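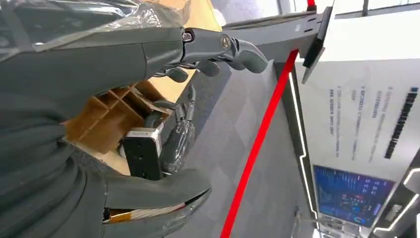

About Rosgate

Rosgate helps small manufacturers, labs and training centers plan and buy automation equipment. We do not build robots and we do not sell them. Clients pay us a fee to work out what they need, what it will cost over its working life, and what order to buy it in. We take no commission from suppliers.

How we started

Branwen Nicholas founded the company after nine years as a purchasing manager at a packaging plant. She had signed for a robot cell that cost a third more than its quote by the time it was running. The arm itself came in on price. The extra money went to guarding, floor work, cables, spare fingers for the gripper and a second visit from the installer. She kept the spreadsheet from that job, and an updated version of it is still the first thing we open with a new client. It now has 1,813 lines.

What we do

Most of our work falls under two services.

Needs and budget review. We visit your site, watch the job you want to automate and talk to the people who do it now. You get a written budget that covers the machine, end tooling, power and air, networking, safety equipment, training, spares and service. We also list what you already own and can keep using.

Purchase support. We write the specification, send it out for quotes and put the replies into one table so they can be compared line by line. We go with you to supplier demonstrations and showrooms, and we are there when the crates are opened. Missing parts are much easier to claim on the first day than a month later, so each item is checked against the packing list before anything is thrown out.

We are often asked about robotic hands. A hand with jointed fingers can cost as much as the arm it goes on, and it needs its own line in the budget for repairs. For some jobs a plain two-finger gripper or a suction cup will do, and we will say so in the report even if you had your heart set on the other one.

Who we work with

Our clients usually have fewer than 50 employees and are buying their first or second robot. We also work with colleges. The technical college at Lustov used us to plan its teaching lab over two budget years, and we still review its spares list every May. Morris, a maker of door hardware, came to us for one polishing cell and decided after the review to fix its parts feeding first. The cell was ordered the following year.

Utus is our own planning workbook. Every client gets a copy and can go on using it after our work is done.

Fees

Reviews are charged at a fixed price agreed before we visit. Purchase support is charged by the day. Travel is billed at cost.

Contact

Call or write to the Rosgate office and ask for Branwen. It helps if you can tell us what the job is, how many shifts you run and when your budget year closes. For clients whose year ends in June, the last day we can accept purchase paperwork for checking is 26th June.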